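Call for participants: can a machine tidy the table yet?
Nistanholm Project, Waltosdale
Posted 3/21/26
Places still open

We are looking for people who do ordinary chores and who would like to do some of them with us, slowly and many times. The work is paid by the session. You do not need to know anything about robots. In fact, most of the persons who helped us in the first round came from cleaning, kitchen work, warehouses and small shops, and their remarks were more useful to us than many of our own.

What the project is about

Everyone has seen films in which a robot folds a towel or fills a dishwasher. We have seen them too, and we like them. But we work in a small team and our question is more modest. If you take a chore that a person does at home or in a shop without thinking, for example putting small things back in the tray where they belong, how much of it can a machine do today? And at which moment does it need somebody to help?

Our short answer is: it can do a part. In the first round our machine tried 681 small chores of the kind "pick up one thing and put it in another place". It finished 189 of them with no help from a person. We count a chore as failed also when the thing arrives in the right place but falls over, or when the machine lets go too early and we must push it a little. Some colleagues find this too strict. We think a person who pays for such a machine would be as strict as we are.

The failures were not where we expected them. Hard boxes and bottles were easy. Soft things, flat things and things with a rounded end were difficult, and also anything that had to stand up afterward. A tray with a high rim was worse than a tray with a low one, as the fingers touched the rim first and then everything moved.

For the second round we need people, and not only machines. We want to see how you do the same chores, first with your own hands and then with a hand-held gripper, a tool with two fingers that open and close. When a person uses only two fingers and still succeeds, we learn that the chore is possible for two fingers, and that the problem is in the machine's way of doing it. When the person also fails, we learn something different, and perhaps we should buy a different finger.

What you will do

A session lasts three hours with breaks when you want them. You stand or sit at a table. We put things on it and we give you a simple task, such as moving one thing into a tray, sorting a few things by size, or making a shelf look the way it looks on a printed card. You do the task by hand. Then you take the gripper and do it again. We repeat this with small changes: the thing lies in another direction, the tray is farther away, or there is another thing in the way.

After each block you tell us in your own words what was annoying. We write it down. There are no right answers, and you are welcome to say that the task is foolish. One participant told us that no person would ever put cutlery away in the order we had asked for, and she was right, so we changed the order.

In some sessions you will also watch the machine try and say when you would have stopped it. You never have to touch the machine while it is moving.

Who can take part

You are 18 or older.
You can use at least one hand comfortably for a longer time. Left-handed people are very welcome, we had too few of them.
You can understand simple instructions in English. It does not need to be perfect English, as you can see from this page.
You do some kind of household or shop-floor work regularly, paid or unpaid. Looking after your own home counts fully.
You are not employed by a company which makes or sells robots.

If your hand or wrist hurts after repeated movements, please write to us before you apply. The gripper is not heavy but you will squeeze it often. We can offer shorter sessions, or sessions where you only watch and comment.

We are looking for around 30 participants. We will try to have different ages and different kinds of work in the group, so it can happen that we say no to you only because we already have many people with the same background.

Where and when

Sessions are held in Waltosdale, on the ground floor of the old Papadopoulos furniture store. The entrance for participants is on the side street, with the blue bell. There is a step of one normal height at the door and we have a ramp for it. The toilet is on the same floor. There is parking behind the building, and the bus from Dromthorpe stops across the road.

All sessions are in May. You can choose mornings or afternoons, and there are a few evening places for people who work in the daytime. Most participants come for one session only. If both sides are happy, you may come for a second.

Payment

You receive payment for the full session even if you stop early, and you do not have to explain why you stop. Your travel from Dromthorpe or from other places near Waltosdale is paid back when you bring the ticket. The exact amount for your session is written in the letter we send before you agree to anything. Please read that letter slowly, it is not long.

What we record

We record your hands, the table and the tool. We do not record your face, and the microphone is off except when you give your comments, and also then only if you agree. Your name is kept in a different place from the recordings. If you change your mind after the session, you have until the end of the following month to ask us to delete your part.

Is this going to take somebody's job?

We are asked this in nearly every phone call, so it is better to write about it. Our machine is slow and needs a person next to it. At this moment it would make a cleaner's day longer. We cannot promise how it will be in ten years, and we would not believe a team who promised it. What we can promise is that the results will be published with the failures in them, and that each participant gets a copy in normal language. Several people in the first round took part because they wanted to see with their own eyes how far the machines are. We think that is a good reason.

A few words about the gripper

Before you apply, you may want to know what kind of tool you will hold and how near you will work with it.
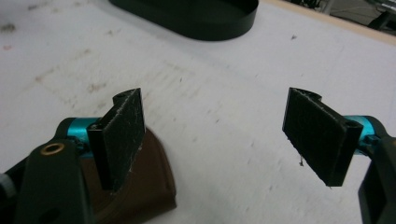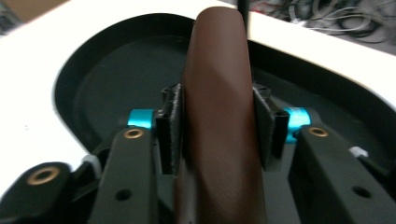
Learning to use the tool takes most people a few minutes, and the first tries are usually clumsy. You lose the feeling in your fingertips, so you must trust your eyes more than you are used to. The difficult part is to decide where the fingers should close. A brown thing with a rounded tip, standing between the two dark pads as in the second picture, gives you not much flat surface to hold on to, and you must choose a height on it and a direction before you squeeze. With your hand you would correct this in the middle of the movement. With two pads you often have to open again, as wide as in the first picture, and come back from another side. We are interested in exactly these corrections, so please do not feel bad when you make many of them.

You may hold the tool in the hand you prefer and change hands between blocks. We adjust the table height for you at the beginning. Please come with sleeves that are short or can be rolled up, and leave rings and loose bracelets at home.

How to apply

Send a short message through the contact form of the Nistanholm Project, with the subject "May sessions". Tell us:

which chores you do most often, at home or at work
which one you would give to a machine first, and which one never
your preferred hand
mornings, afternoons or evenings
anything we should know so that you can work comfortably

Please do not send a CV or a photo of yourself. We answer every message, also when the answer is no, but it can take us a week. If you would prefer to apply by telephone or in person, ring the blue bell on a weekday before noon and one of us will fill in the form together with you.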